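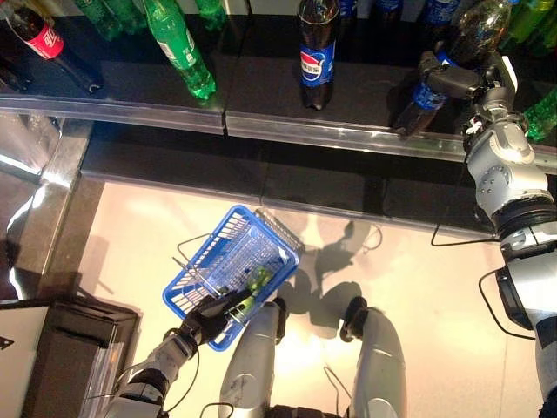 Picking a blue-label bottle from the upper shelf, basket held in the left hand.

Mava Shelf Picker: Site Safety Checklist with Comments
Unit under review: Mava two-arm picker, retail kit by Cosow
Checked on: 24/05/2026
Area: drinks bay, training store
Result: accepted for supervised use, 4 items open

I have wanted to get this one on a checklist since January, and it was worth the wait! Marks are OK, OPEN or N/A. Comments are mine and run long where I got interested.

Section A. Before power-on

1. Emergency stop within reach of the operator. OK
Big, easy to hit, and it latches properly. I pressed it 13 times over the day from different spots and got a clean stop every time.

2. Spare stop button at the bay entrance. OPEN
The bracket is up but the button is still in its box. Please fit it before the next shift.

3. Arm shells, screws and joint covers secure. OK
Went over both arms by hand with the power off. No play in any of the covers. The white shells wipe clean with a damp cloth, lovely to look after.

4. External cables clear of moving joints. OPEN
A black cable loops out from the right arm about midway along. It never caught on anything while I was there, but I would like one more clip on it. Hwang sells a soft clip that fits, and Cosow says they have no objection.

5. Battery seated and locked. OK

Section B. Bay and floor

6. Floor clean, level and free of packaging. OK
The pale floor makes a spill of cola very easy to spot. Green soda, less so. Get down low and look across it.

7. Shelf rails fixed, no raised edges. OK
The shiny rail on the upper shelf has a seam near the center. I ran a thumb over it and felt no lip. Add it to the monthly check anyway.

8. Glare from rails and glossy shelves. OK
This was my big worry going in. Shiny metal and a polished black shelf can confuse a vision system, and I was so pleased to see it cope. Grasp log for the session: 133 attempts, 17 retries, nothing broken.

9. Bottles standing upright before start. OPEN
Bottles lying on their sides are allowed in the Cosow manual, but there is no limit given for how many or how close to the edge. One green soda bottle was lying tilted with its cap down toward the rail. I want a written limit, and until we get one, stand them up.

10. Basket type correct. OK
Blue plastic mesh basket with the thin wire handle. Fold the handle over the top if the robot is going to grip the rim. It likes the rim.

11. Basket load. OK
Mixed bottles settle on their sides in the basket, so expect some rolling. Keep glass out of it altogether.
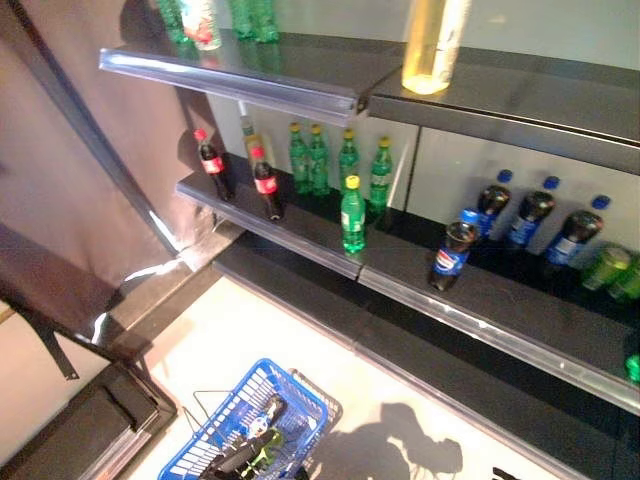 Section C. Running checks

12. Marked line on the floor, people stay behind it. OK
We used Umix floor tape, the wide yellow kind. It held up well and peels off without a mess.

13. Arm slows when a person steps over the line. OK
A real treat to watch. It eases down smoothly with the bottle still in its fingers, waits, then picks up where it left off.

14. Grip holds on power loss. OK
Tested with a full bottle over a foam mat. No drop.

15. Reach to the lowest shelf. OPEN
Not signed off yet. Reaching down brings the arms close to the base, and I want a slow-speed run with the shelf stocked first. Lowest tier stays out of the pick list for now.

16. Cans. N/A
Bottles only under this sign-off. I would love to come back and do cans as a separate visit.

Section D. Shutdown

17. Arms parked, basket set down, power off at the main switch, stop button pressed in. OK
Leave the basket on the floor clear of the base. Log sheet goes in the folder by the charger.

Next check: after the open items are closed, or sooner if the software is updated.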